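Goat 1, Rental Car 0 at Kiltunholm Overlook

A mountain goat at Kiltunholm State Park kicked out the windshield of a parked rental car in June, after its driver left a bag of pretzels on the dashboard and went to look at the view.

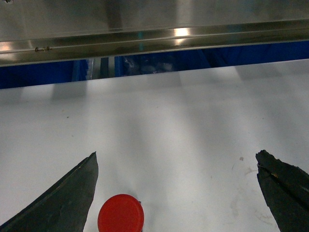
The driver was unhurt and watched from 67 feet away, which park staff noted is still closer than the rules allow. The goat stayed on the hood for eight minutes, finished the pretzels and left by way of the Irkum Trail, which is closed to hikers.

Visitors are asked to keep food in the trunk. The park has handed out 964 flyers saying so this season. Four have been recovered from the trail, partly eaten.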